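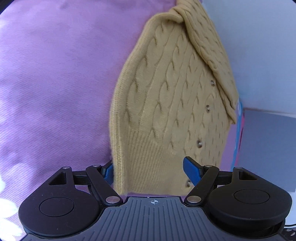

Week 4 notes: gauge, and why your sweater came out huge

Okay, so last time we got as far as casting on, and a bunch of you stayed after to ask why the pattern says 168 stitches when your friend's pattern, same size, says 260. Good question! It comes down to gauge, so let's spend the whole session on it.

Gauge is how many stitches you get per inch, with your yarn, your needles and your hands. Mine changes when I'm tired (I knit tighter after dinner, no idea why). Thick yarn gives you fewer stitches per inch, thin yarn gives you more, and that's the whole story behind those two numbers.

Now, cables. Crossing stitches over each other pulls the fabric in sideways, so a cabled cardigan needs more stitches than a plain one of the same width. If you swatch in plain stockinette and then knit a cable pattern, you'll end up with something for a much smaller person. I did this with my first Otari cardigan and it went straight to my niece. Swatch in the cable pattern, please!

Ribbing pulls in too, but it stretches back out. Most patterns have you go down a needle size for the hem so it doesn't flare.

For next time:
Knit two swatches in the Saltis wool, one plain and one cabled, at least 4 inches wide.
Wash them and let them dry flat before you measure.
Read the Dreltar handout up to the part on blocking. Skip the chart on the back, it has a mistake in row two that I still need to fix.

Bring a cable needle. A pencil works in a pinch.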